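Home | Data | Notes | Changes | Contact

Posted in April by Hertta Vainio

# Nitau Shore Walk Bird Records

This repository holds the bird records from the Nitau shore walk, a stretch of coast path that runs from the Velline ferry landing to the old salt sheds at Kanamar. It has the sightings table, the list of stops, and the trip notes typed up from paper notebooks.

## What is in the table

There are 1,023 rows in `sightings.csv`. One row is one species at one stop on one walk. If a flock of eiders was seen at two stops, it gets two rows, even when we were fairly sure it was the same flock moving along the shore.

Columns:

- `walk_id` – a running number, no meaning beyond order
- `stop` – short code, see `stops.csv`
- `species` – common English name
- `count` – whole number, or blank if the bird was only heard
- `heard_only` – yes or no
- `observer` – KR or HV
- `remarks` – free text, often empty

Blank counts are not zeros. We did not record absences, so a missing species on a given walk tells you very little. It may have been there behind the skerries, or we may have been looking at the waders.

## How the walks were done

Kalevi Rautiainen and I did all of the walking. We started from the ferry landing when the morning boat came in and stayed 200 meters or so inside the tide line, except at Nazarenko Point, where the path cuts up over the rocks. At each stop we stood for ten minutes with binoculars. The scope was only carried on days without much wind.
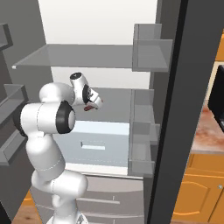

The stop at Nazarenko Point was moved twice. The first spot was too close to a tern colony and we were disturbing them, so we went back to the last bend in the path. Later the bend washed out and we settled on the flat rock beside the marker post. Rows from the three spots have the codes NP1, NP2 and NP3. Please don't merge them without reading the notes, as the view over the bay is very different from NP1.

## Known problems

- Common and Arctic terns at long range are entered as "tern sp."
- Two of Kalevi's notebooks got rained on. Where a number could not be read, the count is blank and the remark says "illegible."
- Gull counts at the Kanamar sheds are estimates once they go past 600. We counted a block of birds and multiplied.
- Snipe are almost all heard only. The drumming carries a long way, so the stop code shows where we stood and may be well off from where the bird was.
- Loons were entered as "diver" in the early notebooks. These have been changed to "loon" throughout, with the species left off when the notebook didn't give one.

Nest locations have been taken out of the remarks. We won't send them by email either – the path gets busy in summer and the plovers nest right beside it.

## Files

- `sightings.csv`
- `stops.csv`
- `notes/` – one text file per walk
- `CHANGES.md`

The files are UTF-8, comma separated, with a header row.

## Use

You are free to use the records for anything, with credit to both observers. If you find a mistake, open an issue with the `walk_id` and what you think it should say. Kalevi still has the paper notebooks at home and can check most entries, though he is out on the boats until Friday most weeks.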